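Bram Vanhove had 200 left in the Widari budget, and on Tuesday he sat down to decide whether it should go on a third pair of grippers or on spare fingertips, which wore out faster than Wirngate liked to admit.
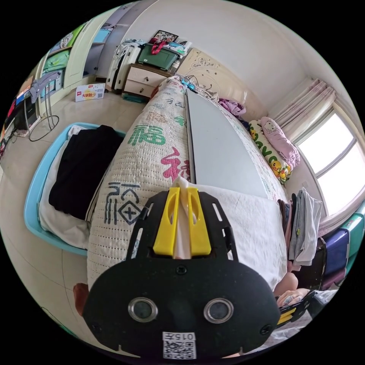

The gripper marked 015, with white fabric between its fingers.

"Fingertips are 3 apiece," he told his sister over the phone – she had always been the sensible one with money, bless her. "I could buy a whole drawerful."

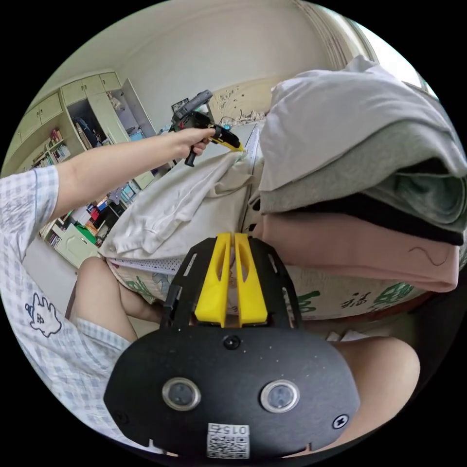 "And if a handle breaks in April?" she asked. Bram looked at his list, sighed, and wrote down fifty fingertips, with the rest put by for repairs.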